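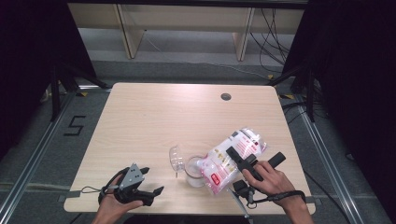
Monday, August 7, 2023

I slept badly and was up before six, so I decided to do the jars at last. I have wanted to do this since January, when the flour moths came and I had to throw away half of the cupboard.

Everything dry must now live in glass. I find it is slow work. The bags are soft and they fold just when you pour, and then the powder goes down the outside of the jar and over the table. With a spoon it is cleaner, but it takes the whole morning. Blažena Michalík told me to cut only a small corner of the bag and to keep the jar close under it. She is right, of course, and I cut too much anyway.

By lunch I had filled 12 jars. I wrote the names on paper and stuck them on the lids, which was a mistake – the lids are all the same size and will get mixed. Tomorrow I will stick them on the glass.

Two lids do not close well. I must ask in the shop if they sell them alone, without the jar.

In the afternoon Meinrad Gasser rang about the train. He wants to come on the 15th and stay until the weekend. I said yes, and only afterwards I remembered that the spare bed is still full of winter coats.

It rained a little at five. I made a soup with the old lentils, to finish them. They stayed hard, even after two hours. I ate bread.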